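Puvville Supper Club seeks people who will eat soup and have opinions

We are looking for 17 residents of Puvville to take part in a five-week tasting panel this spring. You will be given soup. You will be asked what you thought of it. "Nice" will not be accepted as an answer.

The soups come from the notebooks of the late Mrs. Väisänen, who ran the lunch counter on Amell Street and wrote down 417 recipes, most of them without amounts. We want to print the best ones, which means finding out which ones those are. 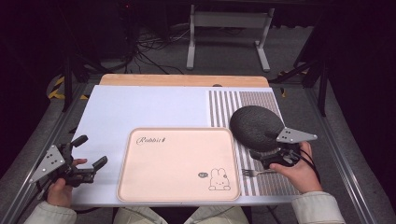 What you will do

Come to one evening session a week, taste up to five small bowls, and fill in a form. The form is longer than it should be. We have raised this with the person who wrote it — she likes it.
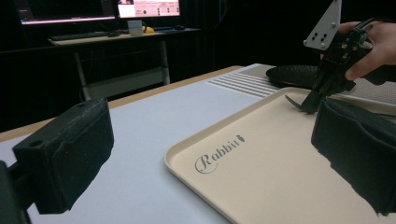 Ecaterina Ciobanu writes that last November's panel was good fun, that the beet soup divided families, and that anyone who can't stand dill should say so on the first night and save everybody a lot of time.

Who can apply

Adults who can taste salt and describe it. No cooking skill needed. Professional chefs may apply but will be seated apart. Tell us about allergies before the first session, please, and in writing.

What you get

Supper, bread, and an $800 fee split evenly among the panel, so don't quit your job.

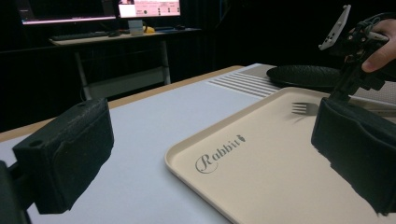
Rabbit tray, Puvville

To apply, leave a note at the Oritz bakery counter with your name, phone number and least favorite vegetable.

Posted 17 Feb 2020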